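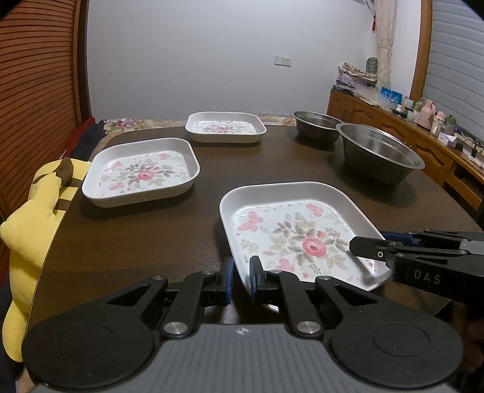

3.2 Procedure

Households in Brutgate and Ulluvside kept a tea diary for 12 weeks, starting in November. Each evening they wrote down who had been served, in what order, and who had been offered the last biscuit. Both towns insist that guests come first. The diaries suggest that guests come first when they are watching.

We dropped 9 diaries from the analysis — three were blank, and the rest had plainly been filled in at one sitting, in one pen, by someone with a high opinion of the household. The remaining 30 were coded twice using the Quinlan scale, which has a category for "declined, then ate it anyway."

Figure 3. A white square tray with rounded corners on a dark brown table. 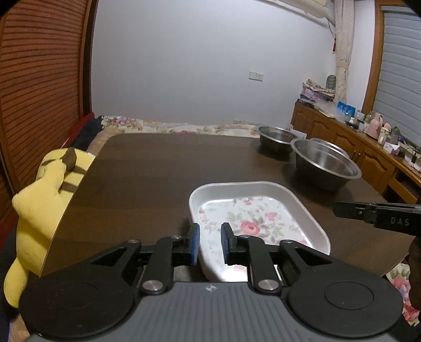 3.3 Coding of refusals

A refusal was counted as sincere only after the third offer.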